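Gosham Divided Storage Tray, Smoke Grey

Home > Storage > Drawer and Shelf Organisers > Trays

Product code: 486
Range: Gosham by Ondetti
Availability: In stock

The Gosham tray is a large, see-through storage tray for drawers, shelves and worktops. It is made from tinted plastic in a smoke grey, light enough that you can tell what is in each section without lifting anything out. The grey tint hides dust and fingerprints a little better than fully clear plastic does, and it sits well on white or pale surfaces.

The inside is split lengthwise by a long straight panel, giving two rows side by side. Shorter dividers run across both rows and make the separate compartments. These cross dividers have a curved top edge. The outside corners of the tray are rounded at the bottom and there is a thick rim along the top of the walls, which gives you something to hold when you pull the tray out of a deep drawer.

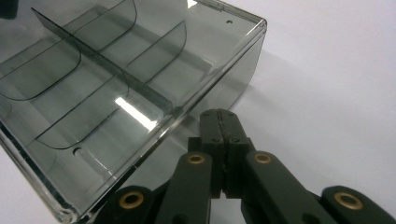
Gosham tray in smoke grey, with long centre divider and curved cross dividers.

Suitable for socks and underwear, cosmetics, sewing things, stationery, chargers and cables, tea bags and sachets, or small tools. Not suitable for use as a food container. Wrapped food is fine.

Please measure your drawer before ordering. Measure the inside width at the base, not at the front, as many drawers have runners or a lip that take up space. If your drawer is shallow, check that it will close over the tray before you fill it.

Details
Colour: smoke grey, transparent
Finish: gloss
Dividers: one lengthwise, others crosswise
Small round holes: in the rim and low on the wall
Width: 300 mm
Guarantee: 3 years

Care
Wash by hand in warm water with a little washing-up liquid. Dry with a soft cloth. Do not put the tray in the dishwasher or use scouring pads, bleach or spirit-based cleaners, as these will mark the gloss. Light scratches on the base are normal with use. Keep away from heaters and hobs.

Delivery and returns
Orders are sent from our Rastogi warehouse within 3 working days. Trays are packed singly in card. If yours arrives cracked or chipped, keep the packaging and contact us with your order number. Unused trays can be returned in their original box.

Also in this section
Vitura shallow tray, clear
Vitura lidded box, smoke grey
Gosham non-slip drawer liner, cut to size

Page last updated 24 Jul 2019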